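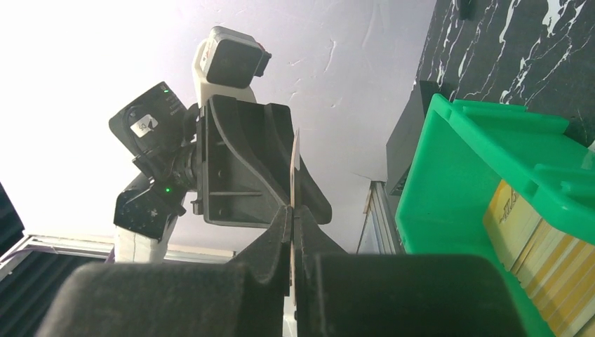

흰 천장의 희미한 실금과 석고 자국

석고 천장의 실금 메우기와 부분 도장

글: 야사만 닉자드
2019년 2월 23일

흰 천장의 가는 금은 벽보다 손보기가 까다롭습니다. 금 자체는 금방 메워지는데, 메운 자리가 넓적한 얼룩처럼 남는 경우가 많습니다. 창에서 들어온 빛이 천장을 비스듬히 훑고 지나가면 퍼티를 바른 두께와 롤러가 지나간 방향이 그대로 드러납니다. 이 글은 석고로 마감하고 흰 수성페인트를 칠한 실내 천장에서 머리카락 굵기의 실금을 메우고, 예전에 누가 발라 놓은 석고 자국을 고르게 한 다음, 다시 칠하는 순서를 적은 것입니다. 벽지를 바른 천장이나 텍스 천장에는 해당되지 않습니다.

브렘우틀리 작업실의 작은방 천장을 고치면서 적은 메모를 바탕으로 했습니다. 면적은 17제곱미터이고, 금은 대부분 방 가운데에서 한쪽 벽으로 뻗어 있었습니다. 다른 방에서 같은 순서로 해 본 베르하누 웰두 씨의 의견도 몇 군데 넣었습니다.

시작하기 전에 확인할 것

금이라고 다 메워도 되는 것은 아닙니다. 먼저 다음을 봅니다.

금의 폭. 손톱 끝이 걸리지 않거나 살짝 걸리는 정도면 이 글의 방법으로 됩니다. 동전 모서리가 들어갈 만큼 벌어져 있으면 보강 테이프를 써야 하고, 그보다 넓으면 원인부터 찾아야 합니다.

금의 양쪽 높이. 손가락으로 금을 가로질러 쓸어 봅니다. 한쪽이 내려앉은 느낌이 나면 석고가 바탕에서 떨어졌을 수 있습니다. 손바닥으로 살살 밀어 올렸을 때 움직이면 메우는 작업은 미룹니다.

소리. 드라이버 손잡이로 금 주변을 가볍게 두드립니다. 단단한 소리가 나면 괜찮고, 빈 통 같은 소리가 넓게 나면 들뜬 부분입니다. 그 경계를 연필로 표시해 둡니다.

얼룩. 누런 테두리가 있으면 물이 샌 적이 있다는 뜻입니다. 누수가 계속되고 있다면 그것부터 잡습니다. 예전에 샜다가 멈춘 자국이라면 얼룩 차단용 프라이머가 따로 필요합니다.

금이 계속 자라는지. 연필로 금의 양쪽 끝에 짧은 선을 긋고 그대로 둡니다. 작은방의 경우 33일을 두고 보았는데 선을 넘어가지 않았습니다. 시간이 없으면 생략하고 싶겠지만, 새로 칠한 천장에 금이 다시 나오는 것보다는 기다리는 쪽이 낫습니다.

오래된 집이라면 페인트와 천장재에 납이나 석면이 들어 있을 가능성도 생각해야 합니다. 건축 시기를 모르거나 의심되는 마감재라면 긁거나 갈지 말고 검사부터 맡기십시오. 이 글은 그런 걱정이 없는 천장을 기준으로 합니다.

준비물

실내용 경량 퍼티 (작은방에서는 트롤틴 고운 입자 제품을 썼습니다)
퍼티 헤라 좁은 것과 넓은 것
탄력 있는 얇은 플라스틱 카드
실금을 긁을 뾰족한 스크레이퍼나 오래된 커터
부드러운 솔, 청소기와 솔 노즐
분무기
고운 사포와 손잡이 달린 샌딩 블록
수성 프라이머
천장용 무광 흰색 수성페인트
짧은 털 롤러, 롤러 트레이, 연장봉
모서리용 붓
마스킹 테이프, 바닥용 천, 비닐
보안경, 방진 마스크, 모자
튼튼한 발판이나 작업대
손전등이나 작업등

헤라는 날이 곧은지 보고 삽니다. 넓은 헤라의 모서리가 조금이라도 휘어 있으면 퍼티 위에 줄이 남습니다. 저는 피트캐넨 헤라를 쓰는데, 새것도 양쪽 모서리를 고운 사포에 몇 번 문질러 날카로운 끝을 죽인 다음에 씁니다.

플라스틱 카드는 기한이 지난 회원 카드면 충분합니다. 헤라보다 잘 휘어서 실금에 퍼티를 밀어 넣기 좋고, 살짝 오목한 면에도 따라 붙습니다. 모서리가 닳았거나 흠집이 있는 카드는 쓰지 않습니다. 두께가 있는 글자가 찍힌 카드는 평평한 쪽 변만 씁니다.

발판은 방 한쪽에서 다른 쪽까지 옮기기 쉬운 것이 좋습니다. 사다리 하나로도 할 수는 있지만 고개를 젖힌 채 몸을 옆으로 기울이게 됩니다. 낮고 긴 작업대를 빌려 쓰는 편이 훨씬 편합니다. 의자를 밟고 올라가지는 마십시오.

1단계. 방 정리와 보양

가벼운 가구는 밖으로 내고, 무거운 것은 한가운데로 모아 비닐을 씌웁니다. 금이 방 가운데에 있으면 반대로 벽 쪽으로 붙입니다. 바닥에는 천을 깔고, 천 위에 다시 비닐을 깔지는 않습니다. 비닐 위에서 발판이 미끄러집니다.

조명은 차단기를 내린 다음 갓을 뗍니다. 떼기 어려운 조명은 전원을 끈 상태로 식힌 뒤 비닐봉지로 감싸고 테이프로 묶습니다. 화재 감지기도 가루가 들어가지 않게 잠시 덮어 두되, 작업이 끝나는 날 반드시 벗깁니다. 문에 메모를 붙여 두면 잊지 않습니다.

벽과 천장이 만나는 선에 마스킹 테이프를 붙입니다. 부분만 칠할 생각이었더라도 전체를 다시 칠하게 되는 일이 흔하니 처음부터 네 면을 다 붙여 두는 것이 좋습니다.

2단계. 비스듬한 빛으로 표시하기

천장등만 켜서는 자국이 잘 보이지 않습니다. 방을 어둡게 하고 손전등을 천장 가까이 대어 옆으로 비춥니다. 금, 튀어나온 석고, 롤러 자국, 페인트 방울이 모두 그림자를 만듭니다. 보이는 대로 연한 연필로 표시합니다. 볼펜이나 유성펜은 페인트를 뚫고 올라오므로 쓰지 않습니다.

빛은 한 방향에서만 비추지 말고 방향을 바꾸어 한 번 더 봅니다. 금과 나란한 방향에서 비추면 금이 거의 사라져 보입니다. 작은방에서는 창 쪽에서 볼 때 깨끗하던 자리에 예전 헤라 자국이 길게 있었습니다.

3단계. 금 긁어내기

실금 위에 퍼티를 그냥 바르면 표면에만 얇게 얹혔다가 떨어집니다. 스크레이퍼 끝으로 금을 따라 얕은 홈을 냅니다. 깊이는 페인트 층을 지나 석고가 조금 드러나는 정도면 됩니다. 힘을 주어 파지 말고 같은 자리를 가볍게 여러 번 지나갑니다. 금의 양 끝보다 손가락 한 마디쯤 더 나가서 멈춥니다.

홈 가장자리에 들뜬 페인트가 있으면 헤라로 밀어 떼어 냅니다. 단단히 붙은 곳이 나올 때까지 떼되, 멀쩡한 페인트를 억지로 벗기지는 않습니다. 떼어 낸 경계는 사포로 비스듬하게 갈아 둡니다. 이때 보안경을 꼭 씁니다. 고개를 들고 하는 일이라 가루가 바로 얼굴로 떨어집니다.

튀어나온 석고 자국은 넓은 헤라를 낮은 각도로 대고 밀어서 높은 부분만 깎습니다. 굳은 방울은 대개 이렇게 떨어집니다. 넓게 두꺼운 부분은 깎기보다 나중에 주변을 얇게 채워서 높이를 맞추는 편이 쉽습니다.

4단계. 가루 털기와 적시기

솔로 홈 안을 쓸고 청소기로 빨아들입니다. 천장 전체도 솔 노즐로 한 번 지나갑니다. 부엌과 붙은 방이라면 기름때가 있을 수 있으니 중성세제를 푼 물에 스펀지를 꼭 짜서 닦고, 맑은 물로 다시 닦은 다음 하룻밤 말립니다.

퍼티를 바르기 직전에 홈에 분무기로 물을 아주 조금 뿌립니다. 드러난 석고가 물기를 너무 빨리 빨아들이면 퍼티가 홈 안에서 오그라듭니다. 물방울이 맺혀 흐를 정도면 너무 많은 것이니 마른 천으로 찍어 냅니다. 퍼티 설명서에 마른 바탕에만 쓰라고 되어 있으면 이 과정은 건너뜁니다.

5단계. 첫 번째 퍼티

퍼티를 통에서 바로 찍어 쓰지 말고 판에 조금 덜어 헤라로 몇 번 이깁니다. 덩어리가 풀리고 결이 고르게 됩니다. 통 뚜껑은 덜 때마다 닫습니다. 가장자리에 마른 부스러기가 생겨 섞이면 천장에 줄이 갑니다.

카드의 긴 변 끝에 퍼티를 얇게 묻힙니다. 카드를 금과 직각이 되게 지나가면서 홈 안으로 밀어 넣습니다. 그다음 카드를 거의 세워 잡고 금을 따라 한 번에 훑어 남는 퍼티를 걷어 냅니다. 카드를 눕힐수록 퍼티가 많이 남고, 세울수록 깨끗하게 걷힙니다. 잡을 때는 엄지와 나머지 손가락으로 가운데를 가볍게 쥐고, 휘어지는 느낌이 손에 오도록 합니다. 너무 세게 휘면 가운데가 파이고 양쪽에 두 줄이 남습니다.

한 번에 긴 금을 다 하려고 하지 말고 팔이 편하게 닿는 만큼씩 합니다. 이어지는 곳은 앞서 바른 자리에서 조금 겹쳐 시작합니다. 굳기 시작한 퍼티는 다시 건드리지 않습니다. 튀어나온 것이 눈에 거슬려도 마른 다음에 가는 것이 낫습니다.

천장은 벽과 달라서 퍼티가 아래로 처지려고 합니다. 그래서 첫 번째는 홈만 채운다고 생각하고 표면에는 거의 남기지 않습니다.

6단계. 보강 테이프가 필요한 경우

실금이라도 문을 여닫을 때 떨리는 자리나 석고보드 이음매를 따라 곧게 난 금이라면 얇은 부직포 테이프를 붙이는 것이 좋습니다. 종이 테이프도 되지만 처음 해 보는 사람은 기포가 생기기 쉽습니다.

금 위에 퍼티를 테이프 폭보다 조금 넓게 얇게 깔고, 젖은 상태에서 테이프를 얹어 가운데에서 양 끝으로 눌러 붙입니다. 테이프 밑에 퍼티가 고르게 남아야 합니다. 너무 눌러 짜면 붙어 있을 것이 없어집니다. 그 위에 바로 아주 얇은 층을 덮고 말립니다.

테이프를 붙이면 그 자리가 높아집니다. 이것을 감추려면 양옆으로 넓게 퍼티를 펴야 합니다. 테이프가 필요 없는 금에까지 붙이지 마십시오. 베르하누 씨는 처음에 모든 금에 테이프를 붙였다가 사포질로 이틀을 보냈다고 합니다.

7단계. 말리기와 두 번째 퍼티

마르는 시간은 제품과 방 상태에 따라 다릅니다. 포장에 적힌 시간을 최소한으로 보고, 색이 고르게 밝아졌는지 확인합니다. 아직 어두운 부분이 있으면 속이 젖은 것입니다. 창문은 살짝 열어 두되 히터나 선풍기를 천장에 바로 대지 않습니다. 겉만 먼저 마르면 새 금이 갑니다.

다 마르면 홈 자리가 조금 꺼져 있을 것입니다. 튀어나온 줄만 사포로 툭툭 쳐내고 가루를 닦은 다음, 이번에는 넓은 헤라로 두 번째 층을 바릅니다. 금의 양옆으로 손바닥 폭만큼 펴서 가장자리를 종이처럼 얇게 만듭니다. 헤라의 바깥쪽 모서리에 힘을 조금 더 주면 가장자리가 얇아집니다. 한쪽을 그렇게 하고, 방향을 바꾸어 반대쪽을 합니다. 마지막으로 가운데를 힘을 빼고 한 번 지나갑니다.

예전 석고 자국 때문에 울퉁불퉁한 곳도 이때 같이 채웁니다. 낮은 곳에 퍼티를 놓고 양쪽의 높은 곳에 헤라를 걸쳐서 당기면 낮은 곳만 채워집니다.

필요하면 세 번째를 합니다. 두껍게 한 번 바르는 것보다 얇게 세 번 바르는 쪽이 사포질이 적습니다.

8단계. 사포질

마스크와 보안경, 모자를 씁니다. 방문 아래 틈은 젖은 수건으로 막습니다.

샌딩 블록을 천장에 평평하게 대고 작은 원을 그리며 움직입니다. 힘은 거의 주지 않습니다. 경량 퍼티는 매우 무르기 때문에 세게 누르면 주변 페인트보다 낮게 파입니다. 가운데보다 가장자리를 먼저 갈아서 페인트와 만나는 선을 없애고, 가운데는 나중에 결만 고릅니다. 손가락에 사포를 감아 쓰면 손가락 모양으로 골이 생기니 반드시 블록을 씁니다.

전동 샌더를 쓸 수도 있습니다. 피칫 펫스리 씨에게 오스티스 샌더를 빌려 한쪽 구석에서 써 보았는데, 이 정도 면적에서는 손으로 하는 것과 시간 차이가 크지 않았고 무게 때문에 팔이 먼저 지쳤습니다. 천장 전체를 갈아야 한다면 이야기가 다르겠습니다.

중간에 손전등을 다시 비춰 봅니다. 눈으로 안 보이면 눈을 감고 손바닥으로 쓸어 봅니다. 손이 눈보다 잘 찾습니다. 꺼진 곳이 나오면 표시해 두고 얇게 채운 뒤 다시 갑니다.

다 갈았으면 천장, 벽 윗부분, 바닥 순서로 가루를 치웁니다. 천장은 청소기로 빨아들이고 살짝 물기를 준 극세사 천으로 닦습니다. 물기가 많으면 퍼티가 다시 풀립니다.

9단계. 프라이머

퍼티를 바른 자리는 주변보다 페인트를 많이 빨아들입니다. 바로 칠하면 그 모양대로 광택이 달라집니다. 수성 프라이머를 퍼티보다 조금 넓게 바르고, 가장자리는 롤러를 거의 마른 상태로 굴려 흐립니다. 물 얼룩이 있던 곳은 얼룩 차단용 프라이머로 따로 바릅니다.

프라이머가 마르면 빛을 한 번 더 비춰 봅니다. 흰색으로 통일되고 나면 그동안 안 보이던 흠이 나타납니다. 이 단계에서 고치는 것은 아직 쉽습니다. 퍼티를 손끝으로 조금 바르고, 갈고, 그 자리만 프라이머를 다시 바릅니다.

10단계. 칠하기

부분만 칠할지 전체를 칠할지는 여기서 정합니다. 같은 통에 남은 페인트가 있고 칠한 지 오래되지 않은 천장이라면 부분으로도 됩니다. 몇 년 지난 흰색은 이미 색이 변해 있어서 같은 제품을 사도 표가 납니다. 저는 작은방을 전체로 다시 칠했습니다.

부분으로 할 때는 손댄 자리를 네모나 동그라미로 칠하지 않습니다. 롤러를 바깥으로 굴려 나가면서 힘을 빼고, 끝나는 지점을 들쭉날쭉하게 만듭니다. 마른 뒤에 조금 더 넓게 두 번째를 칠합니다.

전체로 할 때는 먼저 붓으로 가장자리를 손바닥 폭만큼 칠합니다. 네 면을 한꺼번에 다 칠하지 말고 한쪽 면을 칠한 다음 바로 롤러로 이어 갑니다. 가장자리가 마르기 전에 롤러가 닿아야 경계가 남지 않습니다.

롤러는 트레이에서 고르게 적신 뒤 경사면에 몇 번 굴려 여분을 뺍니다. 들었을 때 페인트가 떨어지지 않을 정도가 맞습니다. 창에서 시작해 안쪽으로 들어오면서, 팔 길이만 한 구역씩 칠합니다. 첫 번째는 창과 나란하게, 마지막은 빛이 들어오는 방향으로 굴립니다. 젖은 가장자리를 조금씩 겹치며 쉬지 않고 끝까지 갑니다. 전화가 와도 받지 않는 것이 좋습니다.

칠하는 동안 덜 덮인 곳이 보여도 마르기 시작했으면 다시 굴리지 않습니다. 두 번째 칠에서 덮입니다. 두 번째는 첫 번째가 완전히 마른 다음에 합니다.

11단계. 마무리

마스킹 테이프는 마지막 칠이 겉만 굳고 아직 부드러울 때 천천히 떼어 냅니다. 완전히 마른 뒤라면 커터로 경계선을 살짝 그은 다음 뗍니다. 테이프는 칠한 면에서 멀어지는 쪽으로 비스듬히 당깁니다.

화재 감지기의 덮개를 벗기고 작동 단추를 눌러 봅니다. 조명 갓은 다음 날 답니다. 헤라와 카드는 퍼티가 굳기 전에 물로 닦고 물기를 없애 둡니다. 퍼티 씻은 물은 하수구에 그대로 버리지 말고 통에 받아 가라앉힌 뒤, 가라앉은 것은 말려서 버립니다.

남은 페인트는 작은 유리병에 옮겨 담고 방 이름과 제품 번호를 적습니다. 큰 통에 조금 남겨 두면 굳습니다.

걸린 시간과 비용

작은방에서 실제로 손을 움직인 시간은 모두 합쳐 17시간이었습니다. 말리는 날을 포함하면 시작부터 조명 갓을 달기까지 7일이 걸렸습니다. 재료비는 페인트를 포함해 84유로였고, 작업대는 빌려 썼으므로 들어 있지 않습니다.

자주 생기는 문제

칠한 뒤에 같은 자리에 금이 다시 나왔다.
홈을 내지 않았거나, 움직이는 금이었을 가능성이 큽니다. 계절에 따라 벌어졌다 닫히는 금도 있습니다. 테이프를 붙이거나 탄성이 있는 메움재를 쓰되, 탄성 제품은 사포질이 안 되는 것이 많으니 홈 안에만 넣고 표면은 젖은 천으로 닦아 맞춥니다.

퍼티가 마르면서 잔금이 갔다.
너무 두껍게 발랐거나 너무 빨리 말랐습니다. 약한 부분을 긁어내고 얇게 다시 바릅니다.

퍼티 자리만 번들거리거나 반대로 칙칙하다.
프라이머가 빠졌거나 얇습니다. 페인트를 덧칠하는 것으로는 잘 해결되지 않습니다. 프라이머부터 다시 합니다.

롤러를 굴릴 때 옛 페인트가 들고일어난다.
바로 멈춥니다. 옛 페인트가 바탕에 붙어 있지 않은 것입니다. 마른 뒤에 들뜬 곳을 다 긁어내고 침투형 프라이머를 바른 다음 이어 갑니다. 범위가 넓으면 업체에 맡기는 것도 생각해 보십시오.

낮에는 괜찮은데 저녁에 등을 켜면 줄이 보인다.
등이 천장에 바짝 붙어 있으면 아주 작은 높낮이도 드러납니다. 완전 무광 페인트를 쓰면 덜합니다. 갓을 바꾸어 빛이 아래로 가게 하는 방법도 있습니다.

목과 어깨가 아파서 오래 못 하겠다.
작업대 높이를 조금 올려 팔꿈치가 어깨보다 많이 올라가지 않게 합니다. 제이드 펜로즈 씨는 카드 작업은 앉아서 할 수 있는 높이로 맞춘다고 알려 주었는데, 천장이 낮은 방에서는 해 볼 만합니다.

덧붙임

난방을 세게 틀어 놓은 방에서는 퍼티가 빨리 마릅니다. 급하지 않은 방이라면 5월쯤, 창을 열어 둘 수 있을 때 하는 것도 괜찮습니다. 작은방 옆 복도 천장은 그때 할 예정이고, 그쪽은 석고보드 이음매가 있어서 테이프 붙이는 과정을 더 자세히 적겠습니다.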